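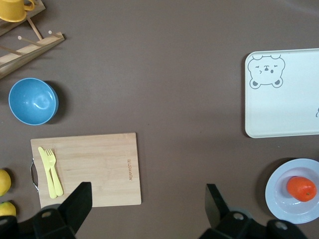
제품 > 엔드이펙터 > 손목 카메라 일체형 전동 그리퍼

Purnine 2핑거 그리퍼 (손목 카메라 포함)
품번 2458
제조: Omley
공급 및 기술 문의: Nigam

제품 개요

Purnine은 소형 협동 로봇 암에 장착하는 평행 개폐식 전동 그리퍼입니다. 검은색 각형 핑거 두 개와 손목 카메라가 한 세트로 출고되며, 카메라는 작업면을 내려다보는 방향으로 고정됩니다. 핑거 끝은 경사면으로 가공되어 있어 접시 테두리나 도마 가장자리처럼 낮은 물체에 접근할 때 바닥과의 간섭이 적습니다.

주로 식기 정리, 상차림, 과일 옮기기 같은 탁상 작업의 원격 조작과 시연 데이터 수집에 쓰입니다. 나사 체결이나 금속 부품 이송처럼 높은 파지력이 필요한 공정에는 권장하지 않습니다. 그런 용도라면 같은 제조사의 Drultolik 그리퍼를 검토하시기 바랍니다.

구성품

그리퍼 본체
경사 팁 핑거 한 쌍
손목 카메라와 고정 브래킷
통신 케이블, 전원 케이블
플랜지 어댑터
육각 렌치
교체용 핑거 패드

핑거 패드는 소모품이며 별도로 주문할 수 있습니다. 플랜지 어댑터는 주문할 때 로봇 암 기종을 알려 주시면 맞는 것으로 넣어 드립니다.

손목 카메라 화각

카메라 화면 아래쪽에는 좌우 핑거가 항상 들어옵니다. 조작자는 두 핑거 사이의 틈을 기준으로 물체에 접근하게 됩니다. 하우징 일부도 화면 하단 모서리에 걸리므로, 작업면 맨 아래쪽에 놓인 물체는 일부가 가려집니다. 상단 예에서는 왼쪽 아래의 노란 과일 하나가 그리퍼에 일부 가려져 있고, 왼쪽 핑거 끝이 대나무 도마의 아래쪽 가장자리와 겹칩니다. 이런 위치의 물체를 집을 때는 암을 조금 뒤로 물린 다음 다시 내려오는 편이 수월합니다.

브래킷의 각도는 5단계로 조절됩니다. 출고 시에는 가운데 단계에 맞춰져 있습니다. 각도를 바꾼 뒤에는 반드시 카메라 보정을 다시 실행해 주십시오. 보정을 건너뛰면 자동 파지 프로그램의 접근 위치가 어긋납니다.

탁상 시험 메모

Nigam 시험실에서 Manju Chaturvedi가 Purnine과 Drultolik을 같은 암에 번갈아 장착해 비교했습니다. 시험 물체는 노란색 플라스틱 버터나이프와 포크, 하늘색 그릇, 나무 건조대에 걸린 노란 컵, 납작한 접시에 담긴 붉은 과일, 곰 얼굴이 그려진 흰 쟁반입니다. 물체마다 8회씩 시도했고, 조작자는 손목 카메라 화면만 보고 작업했습니다.

나이프와 포크
가장 차이가 컸던 항목입니다. 도마 위에 나란히 놓인 상태에서 하나만 집는 조건으로 시험했습니다. Purnine은 핑거 끝이 얇게 들어가 손잡이 쪽을 잡기 쉬웠고, Drultolik은 패드 폭이 넓어 옆의 것까지 함께 밀리는 경우가 많았습니다. 두 제품 모두 손잡이와 핑거의 방향을 먼저 맞추고 내려와야 합니다.

그릇
테두리를 집는 방식은 두 제품 모두 무난했습니다. 광택이 있는 그릇은 안쪽에 조명이 강하게 반사됩니다. 자동 노출에서는 화면 밝기가 자주 바뀌어 불편하다는 의견이 있어, 이후 시험은 수동 노출로 진행했습니다.

컵
건조대의 핀과 손잡이가 가까이 있어 접근 경로가 좁습니다. Purnine은 하우징 폭 때문에 핀에 닿는 일이 있었습니다. 컵 손잡이보다 몸통 쪽을 집는 편이 안정적이었습니다. 이 항목은 Drultolik도 결과가 비슷합니다.

과일
표면이 매끈한 과일은 기본 패드로도 들리지만 속도를 높이면 미끄러집니다. 파지력은 낮은 단계에서 시작해 올려 가십시오. 무른 과일에는 실리콘 패드(별매)를 권합니다.

쟁반
한쪽 테두리만 잡고 들어 올리는 작업은 두 제품 모두 적합하지 않습니다. 밀어서 옮기는 정도는 가능합니다. 양팔 구성에서의 결과는 아직 정리 중입니다.

제어와 연결

파지력은 19단계로 설정합니다. 개폐 속도는 별도의 값으로 지정하며, 원격 조작 중에도 변경할 수 있습니다. 제어 소프트웨어는 그리퍼 개폐 위치와 카메라 영상을 같은 시간 기준으로 저장합니다. 영상만 따로 저장하려면 설정의 기록 항목에서 위치 기록을 끄면 됩니다.

전원은 암의 공구 단자에서 받거나 외부 어댑터를 사용합니다. 카메라 케이블은 암을 따라 고정하되 손목 관절 앞뒤에 여유를 두십시오. 여유가 부족하면 손목을 크게 돌릴 때 커넥터가 당겨집니다.

장착 전 확인 사항

플랜지 면에 이물질이 없는지 확인하고, 볼트는 대각선 순서로 조입니다. 핑거를 교체한 뒤에는 완전 닫힘 위치를 다시 지정해야 합니다. 무광 작업면을 쓰면 반사가 줄어 영상이 고르게 나옵니다. 시험실에서는 갈색 계열의 무광 탁자를 사용합니다.

자주 묻는 문의

손목 카메라 없이 구매할 수 있습니까?
가능합니다. 주문서 비고란에 적어 주십시오. 브래킷은 그대로 포함됩니다.

기존에 쓰던 카메라를 브래킷에 달 수 있습니까?
고정 구멍 간격이 맞으면 됩니다. 도면은 기술 문의로 요청하시면 보내 드립니다.

Drultolik용 핑거와 호환됩니까?
호환되지 않습니다. 체결부 모양이 다릅니다.

시험 원본 영상을 받아 볼 수 있습니까?
구매 검토 중인 고객께는 물체별 영상을 제공합니다. 영상 요청은 Harsh Tripathi 앞으로 보내 주십시오.

납기 및 대여

재고가 있는 품목은 결제 확인 후 순서대로 출고합니다. 비교 시험용 대여 세트에는 Purnine과 Drultolik이 함께 들어 있으며, 5월 대여 신청을 받고 있습니다. 대여품은 핑거 패드를 제외하고 받으신 구성 그대로 반납해 주십시오.

관련 제품
Drultolik 그리퍼
실리콘 핑거 패드
손목 카메라 연장 케이블
플랜지 어댑터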